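Blau, blauer, Flur

19. Juni 2018
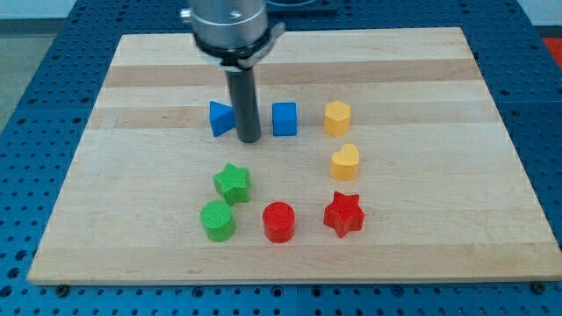
Blaue Klötze auf hellem Holz, die Kombination geht mir nicht mehr aus dem Kopf.

Liebes Tagebuch, ich habe Farbe in den Haaren, Farbe am linken Ohr und, wie ich eben beim Zähneputzen festgestellt habe, auch einen Streifen quer über die Wade. Wie der da hingekommen ist, weiß ich wirklich nicht, ich hatte den ganzen Tag lange Hosen an. Aber die erste Wand ist gestrichen! Und sie ist blau! Also, richtig blau, kein Taubengrau mit schlechtem Gewissen wie damals im Schlafzimmer.

Ich muss ein bisschen ausholen, weil ich ja seit Wochen nichts geschrieben habe. Der Flur war immer das Stiefkind in dieser Wohnung. Er ist lang, schmal, ohne Fenster und hatte diese Wandfarbe, die der Vermieter "Elfenbein" nennt und die meine Schwester seit dem Einzug "Zahnbelag" nennt. Seitdem konnte ich sie auch nicht mehr anders sehen. Jedes Mal, wenn ich nach Hause kam, Tür auf, Licht an: Zahnbelag. Irgendwann im Mai stand ich mit den Einkaufstüten da und dachte, so, jetzt reicht es.

Zuerst habe ich es vernünftig angehen wollen und einen Maler aus Heltar kommen lassen, der sich das ansieht. Sehr netter Mensch, hat überall geklopft, an der Decke hochgeschaut, einmal "hmhm" gesagt und mir dann einen Kostenvoranschlag über 495 Euro geschickt. Das war bestimmt fair, es ist schließlich Altbau und die Decke ist hoch und der Putz hat so seine Launen. Aber im September will ich ans Meer, und von 495 Euro kann man sehr viel Fischbrötchen essen. Also selber machen. Mein Liebster hat dazu erst gar nichts gesagt, und dann nach einer Weile: "Aber du räumst das Schuhregal leer." Na gut.

Dann kam die Sache mit dem Farbton, und da war ich ehrlich gesagt unausstehlich. Ich hatte 20 Farbkarten vom Baumarkt mitgenommen (die sind umsonst, ich habe trotzdem so getan, als würde ich etwas Verbotenes machen, und sie in die Jackentasche gestopft) und sie mit Malerkrepp an die Wand geklebt. Morgens sah die dritte von links am schönsten aus. Abends im Lampenlicht war dieselbe Karte plötzlich lila! Die eine, die ich abends mochte, sah morgens aus wie ein Schwimmbad. Ich bin wirklich mit der Kaffeetasse im Bademantel vor dieser Wand auf und ab gelaufen wie in einer Ausstellung. Die Nachbarin von unten kam wegen eines Pakets hoch, hat die Karten gesehen, sofort auf eine gezeigt und gesagt: die da. Das war ausgerechnet die einzige, die ich schon aussortiert hatte. Ich habe mich höflich bedankt und war den Rest des Tages unsicher.

Geworden ist es am Ende eine von Dradano, so ein sattes, klares Blau mit einem albernen Namen, irgendwas mit Mitternacht, obwohl Mitternacht doch viel dunkler ist. Vier Eimer habe ich gekauft, und das war vermutlich einer zu viel, aber ich wollte auf keinen Fall am Sonntag mit leerer Rolle dastehen. Die Verkäuferin meinte, bei einem Raum ohne Fenster sei Dunkelblau mutig. Mutig! Das Wort benutzt meine Mutter für Frisuren, die sie schrecklich findet. Ich bin trotzdem zur Kasse gegangen, ziemlich schnell.

Heute also Urlaubstag und los. Das Ausräumen hat den kompletten Vormittag gefressen. Man glaubt ja nicht, was in einem Flur alles wohnt. Hinter dem Schuhregal lagen ein einzelner Handschuh, ein vertrockneter Tischtennisball (können die vertrocknen? er war jedenfalls ganz spröde), der Ersatzschlüssel für das alte Fahrrad, das wir vor Jahren verkauft haben, und 17 Gummibänder. Ich habe sie gezählt, weil ich eine Ausrede brauchte, um auf dem Boden sitzen zu bleiben. Die ganzen Jacken liegen jetzt auf dem Bett, und gerade eben beim Schreiben sitze ich zwischen Wintermänteln wie in einer Höhle. Eigentlich sehr gemütlich.

Abkleben ist eine Arbeit, die ich hasse. Die Fußleisten, die Türrahmen, die Lichtschalter, dann noch diese komische kleine Klappe neben dem Bad, von der keiner weiß, was dahinter ist, weil sie zugestrichen wurde, bevor wir eingezogen sind. Ich habe sie diesmal ordentlich abgeklebt. Vielleicht traue ich mich irgendwann und mache sie auf. Nebenbei lief Radio, und zwar fast nur Fußball, jeder zweite Satz ging um die Weltmeisterschaft, und ich habe halb zugehört und dabei Klebeband mit den Zähnen abgerissen. Davon habe ich jetzt einen ganz seltsamen Geschmack im Mund, den auch zwei Stück Erdbeerkuchen nicht weggekriegt haben.

Und dann endlich: Deckel auf, umrühren, Rolle rein. Der erste Strich war ein Schock. Ich habe wirklich laut "oh nein" gesagt. Nass sah das aus wie Tinte, und neben dem Zahnbelag wirkte es gleich noch dunkler, und ich habe überlegt, ob man 495 Euro vielleicht doch noch irgendwo herbekommt. Aber dann hatte ich die halbe Wand, und dann die ganze, und auf einmal stand der alte Garderobenspiegel da mit seinem hellen Holzrahmen (den hatte ich nur kurz angelehnt, um ihn aus dem Weg zu haben) und sah aus wie neu. Helles Holz vor Blau, das ist es! Genau das hatte ich die ganze Zeit im Kopf und konnte es niemandem erklären. Jetzt will ich natürlich auch eine neue Garderobenleiste, am liebsten Ahorn oder Birke, und habe vorhin schon wieder eine halbe Stunde Möbelseiten angeschaut. Die von Medrano wäre perfekt, ist aber für ein Brett mit Haken unverschämt teuer. Mein Liebster sagt, er könne so etwas selber bauen. Das hat er über den Balkontisch auch gesagt. Der Balkontisch ist bis heute eine Skizze auf einem Briefumschlag.

Nachmittags stand er dann doch plötzlich in seiner ältesten Jeans neben mir und hat die Ecken gemacht, und zwar viel sauberer als ich. Er hat diese ruhige Hand, das ärgert mich ein bisschen. Ich mache lieber die großen Flächen, da kann man ausholen. Wir haben kaum geredet, nur ab und zu "da fehlt was" und "nein, das ist Schatten", und einmal haben wir uns wegen des Abdeckvlieses gestritten, weil ich es mit den Füßen zusammengeschoben hatte und dann ein schöner runder Klecks auf den Dielen war. Ging mit warmem Wasser weg. Fast. Man sieht es nur, wenn man es weiß, und da kommt sowieso der Läufer drauf.

Der Kater hat das Ganze aus der Küche hinter der Glastür verfolgt und mit der Zeit immer lauter kommentiert. Wir mussten ihn ja einsperren, sonst hätten wir jetzt blaue Pfoten bis aufs Sofa. Zum Trost gab es das teure Futter, und jetzt liegt er auf meinem Wintermantel und tut, als sei nie etwas gewesen.

Abends keine Lust mehr zu kochen, also Pizza auf dem Küchenboden, alle Stühle stehen nämlich voll mit Flurkram. Meine Schwester hat ein Foto von der Wand bekommen und nur zurückgeschrieben: "Endlich!" Mit drei Zahnbürsten dahinter. Meine Mutter fand es mutig.

Morgen kommt der zweite Anstrich, bei Tageslicht (also bei dem bisschen, das durch die Küchentür fällt) sieht man nämlich noch Streifen, vor allem über der Badezimmertür. Dann die schmale Wand am Eingang, und bei der bin ich mir immer noch nicht sicher, ob die weiß bleiben soll. Er ist für weiß. Ich war heute Mittag auch noch für weiß, und seit der Pizza bin ich für blau. Außerdem muss ich unbedingt die Rollen auswaschen, die liegen in einer Plastiktüte in der Badewanne, und duschen kann ich so auch nicht. Ach, und bei Vurovton anrufen wegen der Lampe, die sollte schon letzte Woche da sein, und im Moment hängt da oben eine nackte Birne, in deren Licht wir beide aussehen wie krank.

Mir tun die Schultern so weh, dass ich kaum den Stift halten kann. Ich gehe jetzt noch einmal gucken, nur kurz, und dann räume ich mir zwischen den Mänteln einen Platz zum Schlafen frei.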